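2024-12-03

Quick one before the bus. Well it was meant to be quick, I've just scrolled back up and it isn't.

So I've finished Mark. Again, but properly this time, out loud, start to finish, the way I said I would in April and then didn't. Two evenings at Norside plus one at the kitchen table for the bit I missed with my throat. All 16 chapters. It's short! I keep forgetting how short. You could do it in an evening if you had the voice for it and no tea break, and one day I'd like to.

Notes while I've still got them. No order.

**Reading it aloud is different.** Everyone says so and I'd nodded along for years. On the page my eye hops over all the "and immediately"s. Out loud you can't hop. Straight away, at once, and then, and then. You run out of breath. Osian Rees read chapter 1 for us and by the time Simon's mother-in-law is out of bed and serving supper he had to stop and laugh. Baptism, wilderness, four fishermen, synagogue, fever, whole town at the door. One chapter. Luke would still be on the census.

**The family.** Chapter 3, verse 21. His own people come to take hold of him, they say he's out of his mind. I must of read that a dozen times and never heard it. Then he leaves them standing outside a few verses later. Someone in the group had gone quiet and I think it was that passage, and we moved on, and I wish we hadn't moved on quite so fast. Too late to go back to it now. Maybe I'll say something in private.

**The cushion.** Chapter 4, the storm, and he's asleep in the stern on the cushion. Matthew hasn't got the cushion. Luke hasn't got the cushion. I love the cushion. It's the sort of thing you'd only put in if somebody had told you, or that's how I hear it. Osian says storytellers put in cushions all the time and it proves nothing. Fine. I still love it.

**Jairus's daughter.** Been thinking about this since we read it. The whole house wailing, the girl gets up, everyone beside themselves, and what he says is keep it quiet and give her something to eat. The end. Next chapter. No sermon on it. She's twelve and she'll be hungry.

And then food all over the place, once you're listening for it. I started putting a little f in the margin (pencil, calm down) and by chapter 8 there's hardly a page without one. They can't eat for the crowds, 3:20 and again 6:31. Herod's birthday dinner, which is horrible, that head on a dish. Then directly after it the other meal, out on the grass, which is the opposite of Herod's in every way I can think of. The two are side by side and I'd never noticed, as they always get read on separate Sundays.

The loaves, then. Chapter 6 from verse 30. The disciples' first reaction is the bill. 200 denarii worth of bread?? You want us to go and spend that? I've sat in that meeting. I've BEEN the person saying that in that meeting. He just asks how many loaves have you got, go and see. So they have to go and look. Five, and two fish.

Then they all sit down in groups on the green grass, hundreds and fifties, and I had a note in an old Bible about this which I can't now read, my writing was worse then. Something about Moses and the captains over 50 in Exodus 18. I think that's the link people make. Israel in the wilderness, arranged in its companies, being fed. You don't need it for the story to work but it does sit nicely with "sheep without a shepherd" a few verses before, that's Moses too, in Numbers, asking for someone to take over from him.

Green grass by the way. Another cushion. 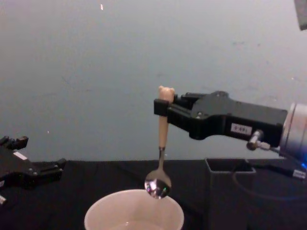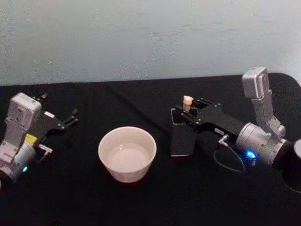

*Spoon and white cup first, white bowl second.*

And then verse 52 which is the one that got me. They're back in the boat, he's walked across the water to them, wind drops, they're astounded, and Mark says they hadn't understood about the loaves, their hearts were hardened. About the LOAVES. You'd think the thing to be puzzled by was the walking on the water. But no, Mark goes back to the bread. If they'd got the bread they'd have got this.

It comes up again in chapter 8 and it's nearly funny. Second big feeding done, they're in the boat, they've only brought one loaf with them, he says watch out for the yeast of the Pharisees and they go into a huddle, is it the bread, is he cross about the bread. And he takes them through it like a times table. How many baskets the first time? Twelve. And the second? Seven. Do you not yet understand?

And I'll be straight, no. I don't, not altogether. I know the things people say about twelve for the tribes and seven for the nations, and the word for basket being a different word each time in the Greek, which it is, I looked it up. The second feeding seems to be over on the gentile side of the lake and that follows on from the woman in chapter 7 and her crumbs under the table. So bread for the children, then crumbs for the dogs, then a full meal for everybody over there too. That does hang together. I find it quite moving when it's laid out. But the way he asks the question, I don't think he's after a sum.

What I do take from it. They were there, they carried the baskets, they had the stuff in their hands, and it didn't go in. Which is a comfort or a warning, depends what sort of week I've had.

**Straight after** that you get the blind man at Bethsaida, the one that takes two goes. Can you see anything? I see people but they look like trees, walking. Hands on again, then he sees clearly. I used to be embarassed by this one. Why two goes? But if you've only just heard "do you have eyes and fail to see", a minute before, same voice reading, it's obvious isn't it. It's them. They're at the trees stage. Peter says you are the Christ in the very next bit and then promptly gets it wrong and is called Satan for it. Trees, walking.

Chapter breaks have a lot to answer for. Sunday readings too. I do love the lectionary but it hands you Mark in slices and he's not a slices writer.

**The woman on the colt day, no, the woman at Bethany.** Two different things, I've run my notes together. Chapter 14. She breaks the jar. They start in about the money again! Could of been sold and given to the poor. Same people who did the costings in chapter 6, or at least the same tone. "She has done what she could." We had a long silence after that and then the urn clicked off in the Skurevside kitchen and everybody jumped.

**The ending.** So. We stopped at 16:8. I'd asked beforehand if we could, and we'd agreed, and even so two people thought the reader had lost her place. They said nothing to anyone, for they were afraid. Full stop. Close the book.

I know about the longer ending, it's in my Bible with the brackets and the note, the oldest copies haven't got it. I'm not on any crusade. I grew up with it, we had the snakes bit read at Hirnden when I was small and I had bad dreams for a fortnight. But having it stop at verse 8, in a cold room, with coats on. Different. You sit there wanting to say well somebody must have told someone. And then you think, oh. Right.

Osian reckons the last page got lost off the end of the scroll and that's all there is to it. Could be. He's read more than me. He also reckons I get carried away, and this is also true.

Few loose bits:

- The young man who runs off naked in Gethsemane. No idea. No one has any idea. Read it out anyway, somebody snorted, quite right.
- Bartimaeus chucks his cloak away before he can even see. He'd want that cloak to sit on, to beg on. He just leaves it.
- Translation: we used three between us and it didn't matter as much as I'd feared. The old one is better for storms.
- Got a new notebook for this, the Schnyder with the soft cover, and the ink goes through. Back to the exercise books.
- If you're going to do it aloud, change readers in the middle of chapters, not at the ends. It keeps the thing rolling.

Next is probably Ruth, four chapters, everyone can manage four chapters at this time of year. More food in that one as well, come to think of it. Barley, and the bread dipped in the vinegar, and she has some left over and takes it home to Naomi. Left over! Right, there's a basket question in there somewhere but that's my bus.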